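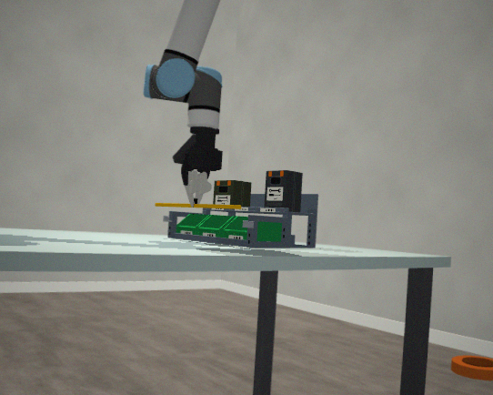 Brayan Ríos: «Un archivo de sonido se pierde por la cola, no por el fuego»

El responsable de conservación de la fonoteca de Mösli explica cómo se decide qué cinta se digitaliza primero y por qué el almacén se mantiene más frío que las oficinas.

La fonoteca de Mösli guarda 2.000 cintas magnéticas de cuarto de pulgada, grabadas en su mayor parte para la radio comarcal. De ellas, 919 tienen ya copia digital verificada. El resto espera turno en dos salas del sótano. Brayan Ríos llegó al centro como técnico de mantenimiento de magnetófonos y hoy firma el plan de conservación.

El problema principal, dice, es químico. El aglutinante de poliuretano que fija las partículas de óxido a la base absorbe humedad y se degrada por hidrólisis. «La cinta empieza a chirriar al pasar por los cabezales y deja un residuo pegajoso, marrón. Si se insiste, el óxido se desprende y con él la señal. La primera regla es parar la máquina».

El tratamiento habitual consiste en calentar la cinta a baja temperatura durante varias horas en una estufa con control de humedad. El efecto es temporal. Ríos lo aplica únicamente cuando el turno de digitalización está asignado y el magnetófono calibrado. «Hay colegas que tratan lotes enteros por adelantado. Yo no lo hago. Una cinta tratada que vuelve a la estantería ha gastado una parte de su margen a cambio de nada».

Tampoco se calienta todo. Las cintas de acetato, frecuentes en los fondos más antiguos, quedan excluidas: el calor acelera la deformación de la base. Para distinguirlas se mira la bobina a contraluz. El acetato deja pasar la luz por el canto del bobinado; el poliéster resulta opaco. «Es una prueba de cinco segundos y evita el peor error que se puede cometer en este oficio».

El orden de la cola se fija con una puntuación que combina estado físico, existencia de otras copias e interés del contenido. El método procede de un inventario que Naveen Tripathi preparó para el archivo de Staltergate y que Mösli adaptó a su fondo. La modificación más discutida fue reducir el peso del contenido. Ríos la defiende: «El interés cambia con cada generación de investigadores. Hace años nadie pedía los partes meteorológicos y ahora son lo más consultado. El estado del aglutinante, en cambio, se mide».

La última revisión identificó 43 bobinas con prioridad máxima. Varias proceden de la serie de Vatmont, un programa de entrevistas a molineros y ferroviarios del que no se conserva transcripción. Las cajas estuvieron años en un desván sin aislamiento y algunas presentan bobinados irregulares, con espiras salientes que se doblan al cerrar la tapa.

La transferencia se hace a 96 kHz y 24 bits, en formato Broadcast Wave, sin reducción de ruido ni ecualización correctora posterior. Antes de cada sesión se ajusta el acimut del cabezal reproductor con la propia grabación, buscando la máxima respuesta en agudos. «Un acimut mal ajustado no se arregla después con un programa. Se puede disimular. El fichero de conservación tiene que salir bien de la máquina».

Girish Pant, que se ocupa de los ficheros resultantes, calcula una suma de verificación en el momento de la captura y la repite en cada copia. Hay tres: dos en el edificio, en soportes distintos, y una en Tirkska. La comprobación completa se programa en diciembre, cuando baja la consulta en sala.

Sobre el almacén, Ríos insiste en la estabilidad. Prefiere una temperatura algo más alta y constante a otra óptima con oscilaciones diarias. Las cajas se colocan en vertical, apoyadas en el núcleo, y las cintas se aclimatan antes de subir al taller. Cada paso queda anotado en la ficha, incluido el nombre de quien rebobina.

Preguntado por los repuestos, la respuesta es menos tranquila. Los rodillos de presión se pueden recauchutar por encargo; los cabezales, con más dificultad. El centro mantiene cinco magnetófonos, dos de ellos destinados a piezas. «Con la cinta más o menos sabemos qué hacer. Lo que me preocupa es el motor de cabrestante. Cuando falle el último habrá que fabricarlo, y el presupuesto que pedimos el año pasado sigue sin contestación».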